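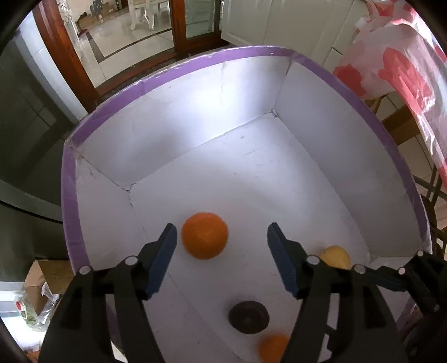 Wie lange sollte ein Unternehmen Rückstellmuster seiner Verpackungen aufbewahren?

Maßgeblich ist die Zeit, in der die Ware noch im Umlauf sein kann, zuzüglich einer Frist für verspätet eingehende Reklamationen. Bei kurzlebigen Konsumgütern genügen häufig 2 Jahre, bei Ersatzteilen und technischen Komponenten ist ein deutlich längerer Zeitraum angemessen.

Die Frage klingt nach Lagerverwaltung, berührt jedoch den Kern dessen, was ein Hersteller über sein eigenes Produkt weiß. Wer heute eine Faltschachtel in die Hand nimmt, die vor mehreren Jahren ausgeliefert wurde, kann Klebenaht, Rillung und Farbauftrag unmittelbar beurteilen. Wer nur noch über die Spezifikation verfügt, muss sich auf die Annahme stützen, dass damals nach ihr gefertigt wurde.

Das Verpackungshaus Berkier hat diesen Umstand zum Anlass genommen, sein Musterarchiv neu zu ordnen. Am Standort Prirnimside lagerten bis zum vergangenen Herbst Bestände aus sehr unterschiedlichen Epochen der Firmengeschichte, teils in Regalen, teils in Umkartons ohne lesbare Beschriftung. Die Bestandsaufnahme, die im Oktober begann, ergab 1.398 Einzelstücke. Davon ließen sich 216 keinem Auftrag mehr zuordnen.

Als Ursache benennt der Abschlussbericht des Hauses vor allem den Wechsel der Auftragsnummern bei der Übernahme des Werkes Flavmont. Die alten Nummern wurden im kaufmännischen System fortgeführt, auf den Mustern selbst aber nie ergänzt. Hinzu kam die Gewohnheit, Andrucke und Freigabemuster gemeinsam abzulegen. Beide sehen einander zum Verwechseln ähnlich, haben im Streitfall aber einen völlig verschiedenen Rang: Verbindlich ist allein das vom Auftraggeber freigegebene Stück.

Die neue Ordnung folgt einem einfachen Grundsatz. Jedes Muster trägt eine Karte mit Auftragsnummer, Materialcharge, Datum der Freigabe und Ablaufdatum der Aufbewahrung. Die Karte wird mit einem Baumwollfaden befestigt; Haftetiketten hatten auf gestrichenem Karton Spuren hinterlassen und sich auf Wellpappe nach einigen Sommern gelöst. Flachliegende Zuschnitte werden getrennt von aufgerichteten Schachteln verwahrt, denn eine über Jahre aufgerichtete Schachtel verändert ihr Verhalten an der Rilllinie erheblich.

Besondere Aufmerksamkeit gilt dem Raumklima. Karton nimmt Feuchtigkeit auf und gibt sie wieder ab, und mit jedem Wechsel arbeitet die Faser. In Prirnimside wurde das Archiv deshalb aus dem Anbau an der Verladerampe in einen innenliegenden Raum verlegt. Fenster besitzt dieser nicht, was auch dem Ausbleichen der Druckfarben entgegenwirkt.

Dass sich der Aufwand rechnet, ist innerhalb der Branche umstritten. Das Ingenieurbüro Ugwu, das mehrere mittelständische Betriebe in Fragen der Qualitätssicherung berät, empfiehlt eine gestufte Lösung: vollständige Aufbewahrung bei sicherheitsrelevanten Verpackungen, Stichproben bei allen übrigen. Bei Auflagen unter 100 Stück hält das Büro ein einzelnes Belegexemplar für ausreichend.

Berkier ist dieser Empfehlung nur teilweise gefolgt. Auch Kleinauflagen werden dort weiterhin doppelt hinterlegt, einmal flach und einmal aufgerichtet. Die nicht zuzuordnenden Stücke wurden vorerst gesperrt eingelagert. Über ihren Verbleib soll entschieden werden, sobald die Papierakten aus Flavmont vollständig gesichtet sind.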